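# Learning the Order of Things: An Interview on Simulated Household Manipulation

*December 2018*

The Forkero project began with a narrow question: whether a two-armed mobile robot trained only in simulated homes can decide which object on a crowded surface to pick up first. The answer, set out in a report the group is now preparing for submission, is a qualified yes. Vibeke Þrastardóttir, who leads the work, and Troels Kirkegaard, who wrote most of the simulation software, discussed the method and its limits in a conversation at the laboratory in Ostby.

The central idea is simple to state. Most systems for picking objects off a table score each possible grasp separately and carry out the one with the highest score. The Forkero method scores short sequences of grasps, three objects deep, and considers what each removal will do to the objects that remain.

“A grasp can be very good on its own terms and still be the wrong one to make,” Ms. Þrastardóttir said. “If a bottle stands behind a jug and the robot reaches across the jug to get it, the grasp score does not know about the elbow. We wanted the score to know about the elbow.”

## Building the rooms

The group generated 2456 furnished rooms for the study. Of these, 2000 were used for training and the remainder were held back for testing. Each room is assembled from a library of walls, floors, furniture and small items, with placement rules that keep objects from overlapping or floating.

Mr. Kirkegaard said the rules were loosened on purpose after the first round of experiments. The early rooms were tidy, with objects spaced evenly and furniture set square to the walls, and the policy trained in them performed poorly as soon as two items stood close together.

“We had built showrooms,” he said. “The robot learned that there is always a clear path. In November we threw out the spacing rule, and the training curves became much uglier and the test results became better.”

The rooms now mix items that a person might leave on a table with others that have no business being there. The same applies to the walls and floors, which take on strong colors and patterns. According to Mr. Kirkegaard, the variety is meant to stop the network from relying on background as a clue. A policy that has only seen bottles against white walls, he noted, may treat the white wall as part of the bottle.

The robot model has two arms on a broad gray body, each ending in a gripper. Both arms are under the control of one policy, which selects the arm, the object and the direction of approach together. Earlier versions chose the arm first, and the group found that this choice was often regretted two steps later.

A typical test room places the robot a short distance from a wooden table, with a phone-like object near the front, a yellow vessel with a narrow top, a dark bottle farther back and a bread-like item toward the right. Larger furniture, such as the stone-textured block on the right side of the room, limits where the base can go.

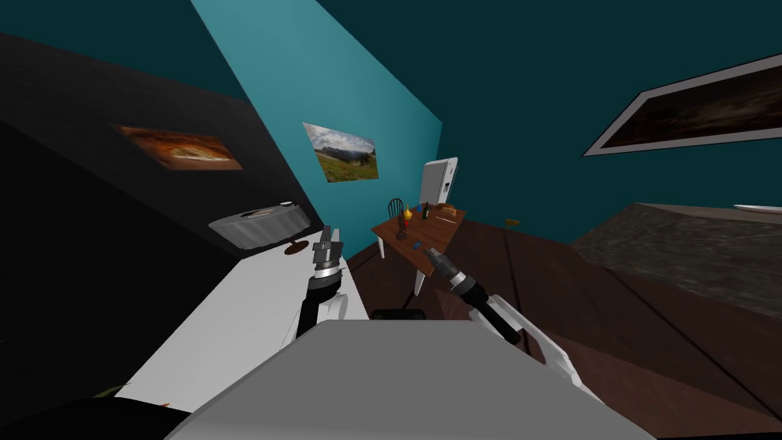
## What the trials showed

Each method was given 400 clearing tasks in rooms it had not seen. A task was counted as complete only if every listed object was lifted without another being knocked from the surface. The sequence-based method completed more of these tasks than the single-grasp baseline, and the difference was largest on the most crowded tables. On tables with three objects or fewer, the two methods could not be told apart.

Ms. Þrastardóttir was careful on this last point. “We should not claim an improvement where there is none,” she said. “If the table is nearly clear, planning ahead buys you nothing and costs you computing time. The report says so in the abstract, and I insisted on that.”

She described tall, narrow objects as the main remaining source of failure. The policy tends to leave them until late in the sequence, apparently as a result of the penalty for knocking items over, and by then it has sometimes moved the base to a position from which they are hard to reach. The group tried reducing the penalty. The robot then took the tall objects earlier and toppled more of them.

“There is a setting between the two that gives a better average,” Mr. Kirkegaard said. “I do not find it satisfying. It is a number we tuned, and in a different set of rooms it would be a different number.”

Thin objects presented a separate difficulty. Utensils lying flat leave little room for the fingers, and small errors in the simulated contact forces decide whether the grasp holds. The group excluded flat utensils from the main comparison and reports them in a separate table. Mr. Kirkegaard said that a success on such an object may say more about the physics engine than about the policy.

## From simulation to the laboratory

A smaller set of 100 trials was carried out on physical hardware at the Plalby test hall. The order in which objects were chosen matched the simulated order in most cases, but the grasps themselves failed more often. Ms. Þrastardóttir said the team had expected this and considered the two results separately.

“The ordering seems to transfer,” she said. “The contact does not, or does not yet. I would rather report those as two findings than blend them into one success rate that tells the reader very little.”

Asked whether the method could be used in a home in its current form, she said it could not. The planner assumes that the robot knows the outline of every object on the surface, including the parts it cannot see. In simulation this information is available at no cost. In the hall, it was supplied by scanning each object before the trials began.

Replacing that assumption is the aim of the next phase. The group intends to train the policy with partial outlines and let it move the base for a second look before it commits to a sequence. Mr. Kirkegaard has begun to adapt the simulator for the purpose, and he expects the change to slow training considerably.

The rooms used in the study, together with the placement rules, will be released through the Mikkelsen archive once the report has been reviewed. The held-back test rooms will be issued separately, and groups that wish to compare their own methods will be asked not to train on them.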